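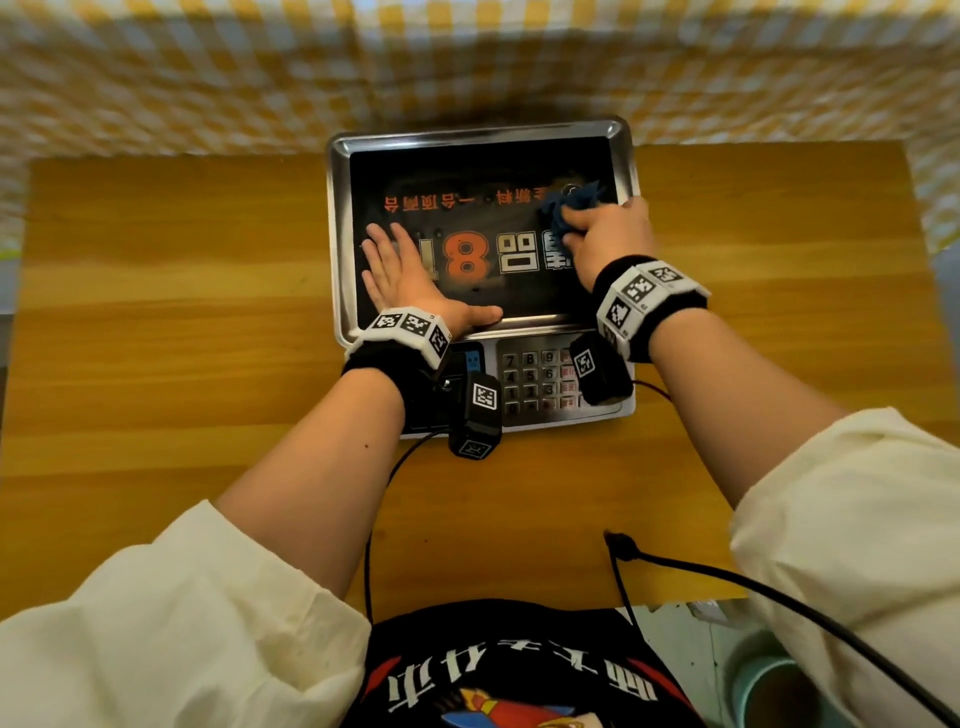 Aminu Obi
Staff writer, Kerkiton

Somtochukwu Olaniyan has strong feelings about scales, and she has agreed to share all of them on the condition that I don't touch the one on her counter with my elbow. My elbow is removed. We proceed.

She runs the packing counter at Nalham, a dry goods shop where the lentils, the rice and the dried fruit are sold by weight and everything passes over a scale on its way out the door. She has been at it for six years. In that time she has trained two assistants, both of whom, she tells me, arrived believing they knew how to wipe things.

"People wipe the middle," she says. "They go around in a circle in the middle like they're petting a cat, and then they put the cloth away and feel good about themselves. Nothing lives in the middle. It's all at the rim."

The rim is where the tray turns up at the sides, and I am made to run a finger along mine at home before our second conversation. I won't say what I found. Flour was some of it.

Her method takes a few minutes and involves one cloth, barely damp, and a free hand. The free hand matters more to her than the cloth does. A tray will shift if you lean on one side of it, so she has her assistants keep one hand on it the whole time, flat or hooked over the edge, whichever is comfortable.

"You wouldn't wash a baby with one hand," she says. I tell her I wouldn't wash a baby on a scale. She lets that go.

What about the buttons? Olaniyan sighs. The keypad is the part customers see and the part everybody presses with sugary fingers, and it's also the part you can't go at with enthusiasm. She switches the scale off first, folds the cloth over one fingertip and works along the rows. She has never let anyone spray it. A former colleague once did, at her previous job at Clistero, and the scale spent the rest of the afternoon insisting that an empty tray weighed 287 grams.

"We sold a woman some raisins on that scale," she says. "I still think about her."

Then there is the question of what goes on top of the tray. Plenty of scales wear a printed sheet of some kind, and Olaniyan is against leaving it alone just because it looks as if it belongs there. Dark ones worry her most. They shine under a lamp, they crease, and a brown smudge can sit on one for a month before anyone gives it a name.

"Black hides everything," she says. "That's why I wear it."

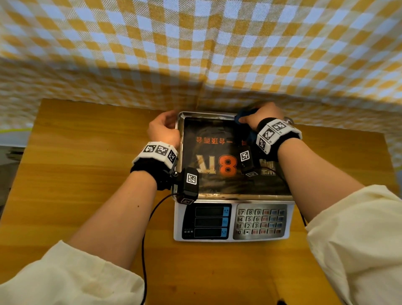 On corners, and the people who skip them

I ask whether there is a test. Of course there is a test. When an assistant says the scale is clean, Olaniyan takes a white paper napkin and presses it into each corner of the tray. If the napkin comes back with anything on it, the assistant starts over. If it comes back clean, she tries the next corner, with what I can only describe as disappointment.

"The far corners are the worst," she says. "You have to reach, so you tell yourself they're fine. Hold the near side, push the cloth in there, and lean a bit. It's a scale. It's used to people leaning."

Last October she gave a talk on all this at a small traders' evening hosted by Tatlı, the bakery two doors down. Nearly 50 people came. She suspects most of them were there for the pastries, and says one man took notes on a napkin, which she then had to stop herself from borrowing.

Once the wiping is finished she dries everything with the other half of the cloth, puts the tray back if it has been off, and switches on with nothing on top. The display should say zero. If it doesn't, she checks underneath the tray before she blames the machine. Usually it's a lentil.

I wonder aloud whether any of this makes a difference to the customer, who is after all buying half a pound of rice and would like to go home.

"A sticky tray costs somebody money," she says. "Maybe them, maybe me. I'd like to know which."

She picks up the cloth again, looks at the counter where my elbow had been, and wipes it.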